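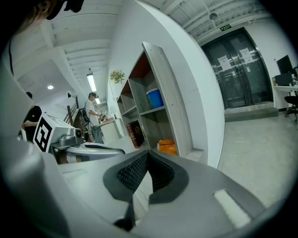
Pernitia workroom in Jirnville gets shelves for small things

The shared workroom of Pernitia on Radebe Street in Jirnville has received new storage this July. A tall shelving unit with open compartments was delivered by the local furniture shop Sodirov, and the users of the room started to put their things in it on the same afternoon.

The room is bright, with white walls and a white ceiling, and a stair with a wooden railing goes up along one wall. It was always liked for the light. The problem was the tables. Everybody who came in put down a bag, a cup, a charger and a box on the first free place, and when the next person wanted to work, these things had to be moved to another table. In the evening they were often moved again. In spring the users were asked in a short survey what they wished to change in the room, and roughly 41 answers came back. The most frequent wish was a place to put things down. A better coffee machine came second, and more coat hooks after that.

Pernitia first thought about closed lockers. The offer was looked at for several weeks, but the users did not want to carry keys, and the doors would open into the way to the stair. It was decided to take an open unit instead. It is gray-white with a wood grain, and the compartments can be reached from the front without opening anything. The price was 1169 dollars together with delivery and mounting.

The mounting took 2 hours longer than it was planned. The floor in this part of the building is not fully even, and the unit had to be leveled with thin pieces under the base before it could be fixed to the wall. During this time the work at the tables continued. Sodirov will come once more after six weeks to check the screws, and this visit is included in the price.

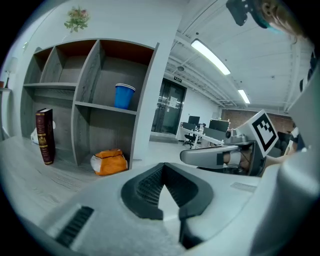
For the use of the compartments there are only a few rules at the moment. The upper row is for materials that belong to the room, such as paper, tape and extension cords. The compartments below are for the personal things of the people who work there on that day. Cups and closed food may stand in the unit during the day, but they should be taken away before 6 in the evening, when the cleaning begins. What stays overnight is put in a basket at the entrance and kept there for one month. Open food is not allowed in any compartment.

No names will be put on the compartments. Some users had asked for this, especially those who come to the room almost every day. Pernitia answered that the room has more users than compartments, and that a fixed place would stay unused whenever its owner is at home. The question will be discussed again in the autumn, when the courses begin and the room becomes more full.

Heavy equipment should not be put in the upper compartments. Boxes which are too wide for the unit can stay under the tables as before, but please not in front of the stair. The way to the upper floor must be kept open at all times, and this was also mentioned by the fire inspection in its last visit.

The old side table, where the cups were kept until now, was moved to the upper floor and will be used for the printer. Two of the old plastic drawers are still in good condition and can be taken for free by any user. They are standing next to the entrance until the end of the month.

A second unit of the same model could be ordered later, if the first one is used well. The wall beside it has enough space, but there is an electric socket in the lower part which must stay reachable. Sodirov has offered to cut an opening in the back panel for it. The cost of this work is not known yet.

The workroom remains open from 8 in the morning. Wishes about the storage can be written on the sheet at the entrance or told at the Pernitia desk on the upper floor.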